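Spent most of Sunday sorting out my desk instead of doing anything useful, so you lot are getting a thread about it. Sorry in advance.

Background: the desk is a long white one from Prostico, bought in February because I wanted "space". I got space. I then put stuff on every bit of it, right up to the divider.

First lesson, white desks show everything. Tea, pencil, whatever it is that comes off my sleeves. I've got through a whole bottle of Peeters spray and there's still a ring by the window that won't shift.

Rules for the day were simple. If I hadn't touched it since I moved to the Prurnside office, it went in a drawer or in the bin. I lasted till lunch before I started making exceptions.

Cables are the worst of it. I found a charger for a phone I sold ages ago and kept it anyway - you never know!! (You do know. I'm still keeping it.)

Snacks get a tray now. One tray. If it doesn't fit in the tray I have to eat it, and I think that's the best rule I've ever come up with.

Big pink mouse mat stays. I've been told it's too much and I don't care, it's the only cheerful thing in the building. It does need a wash though, there's a smudge on it. Does anyone know if you can put them in the machine on a cool one?
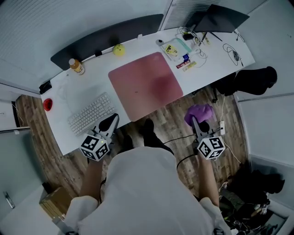 Oh and cloths! Have more than one. I've been using the same purple one for the desk, the screen and the window sill, and all I was doing was moving dust from one to the next. Ordered a pack from Rirau last night, 29 of them, which is a mad number to sell cloths in.

Still to do: the white cables at the back, and getting that power strip up off the floor so I can hoover properly. I've seen people stick them under the desk with those clip things. Any good, or do they drop off after a week?

Right, kettle. Will report back on the mouse mat.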